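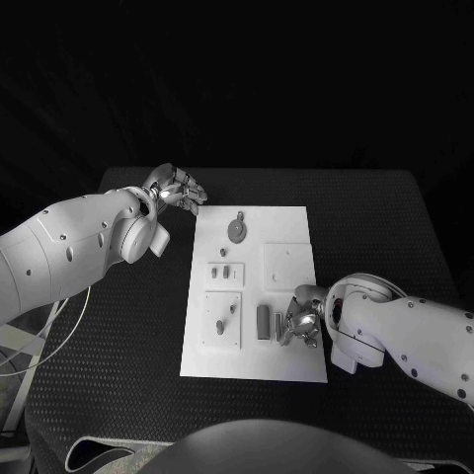
Kangate Mobile Games List

Hello! This is my list of Android games, kept as one big CSV file plus a smaller file of notes. It started as a way of remembering what I'd already played on the train and then it got a bit out of hand. There are 842 games in it at the moment, and I've played every one for long enough to have an opinion (some of those opinions are very short).

What's in the files

games.csv has one row per game: title, genre, the year it came out, whether it works offline, whether it has adverts, the price when I got it and my score out of 100. Prices are in pounds, and free games have a 0, so please don't read a blank as free. A blank means I forgot to write it down.

notes.txt is longer and messier. Only 96 games have proper notes so far, mostly puzzle games and tower defence, as that's what I play when I'm tired.

Scores

The highest score I've given is 96, to Taron, a little sliding puzzle game that I still open most evenings. Randmont got 81 and I've had grumpy messages over that one! I do like it, but the menus are fiddly on a small phone and the last few levels drag. I went back in September and tried again with a bigger screen, and the score stayed where it was. 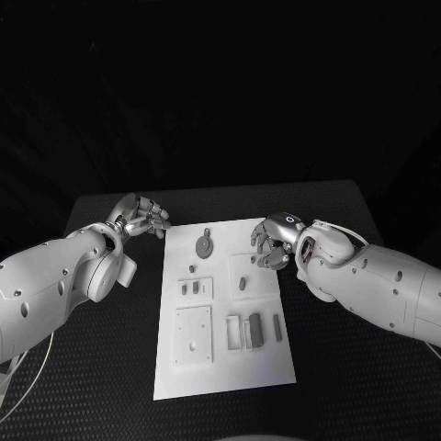
White board with small parts set out on it, on a dark dotted table.

How to use it

Open the CSV in any spreadsheet program. If the accents in the titles come out as rubbish, choose UTF-8 when you import it. Sorting by genre works fine, though I've been a bit loose with "casual" and "arcade", so check both.

Known problems

Rotich is in there twice, once for the old version and once for the remake, and they have the same title (sorry). Go by the year. Some games have been pulled from the shop and I've left them in anyway.

Adding a game

Open an issue with the title and a line or two on what it's like. I'd love more racing games, I'm hopeless at finding good ones.

Last updated: May 16, 2023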